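Pirketti Street Neighbors, November meeting notes

I'm filling in on notes this month, so forgive the gaps! We got going at 7 and there were 11 of us, plus a baby.

Repair and swap day: it's on again at the Woltorov hall, and we want a computer table this time as well as the usual lamps and toasters.
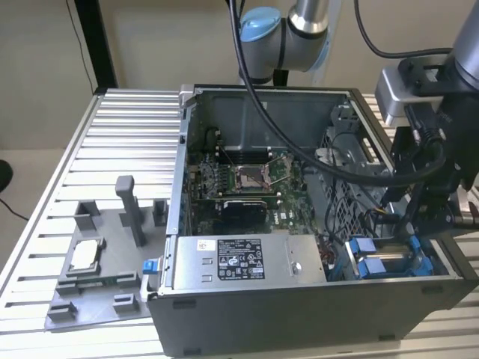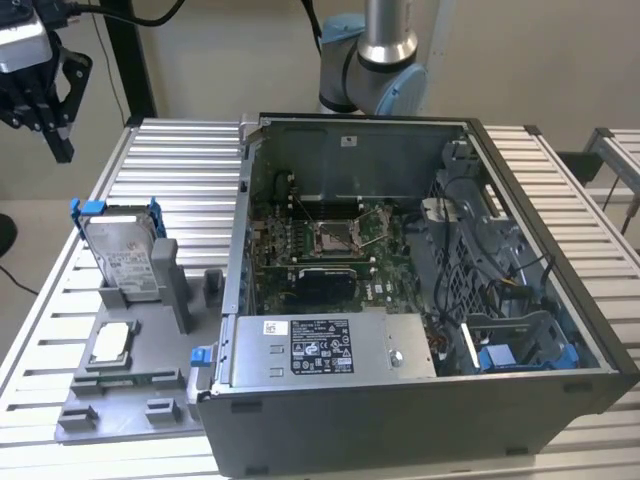
Desktop tower with the side panel off, both pictures.

Parking: long talk, as ever. The city wants 2 hour limits on our side of Price Avenue. Most of us like it, I don't (my sister visits for whole afternoons), and we agreed to send a letter saying we're mostly for it.

Money: we have $2000 set aside for the spring planting and $59 in the snack jar. The Viltari Nursery quote for the trees came in higher than last year, so I'm calling two other places.

Leaf pickup: bags out by 7 a.m., please, paper ones only.

Next time we'll meet at the hall again. Somebody left a green casserole dish behind, and it's at my house if you want it back.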